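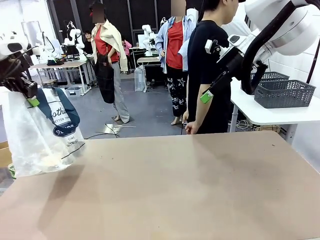 Carrier bag with navy handles, by the tan table.

I weighed bin liners through October. The Grasura roll is sold as 15 micron, and a single liner held 500 g of wet peelings overnight without stretching. Skoltis liners are thinner at the seam. Two split at 578 g, both along the base weld. Folding the base over once and taping it cured this, at the cost of some volume. I have gone back to Grasura.

Comments

Did you test the Pindar ones? Mine come 100 to a roll and leak.

Base weld failed on mine too. Tape didn't hold when damp.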